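Urnia bench: equipment and budget notes

Two-arm tabletop station, dishes and small supplies. Read this before ordering parts.
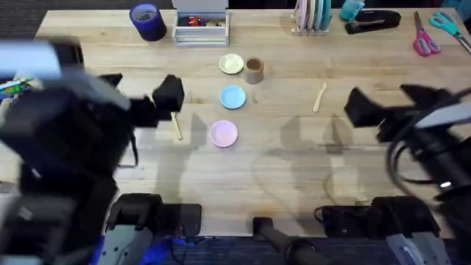 Hanne Kokkonen would put the second pair of gripper fingers ahead of a new table, as a worn finger stops both arms and a scuffed tabletop stops neither.

The order list has been changed to match. Revised 14th February.

Buy first
Gripper fingers, 3 sets
Spare cable bundle for each arm
Small plates and cups, light colors

Buy later
Replacement tabletop
Second dish rack

Lead times
Preltix quotes up to 60 days on fingers. Cables come from the Flornton store in 20 days. Place both orders together - one shipping charge covers them.

Budget
Dishes, utensils, tape and other table items come out of the supplies line, capped at 143 dollars per quarter. Arm parts go on the equipment line and need a signature from Callum Lamont. Anything not spent by December is lost.

Not covered
Arm mounts and power supplies are listed in the MacRitchie file.

Contact: Orla Mac Giolla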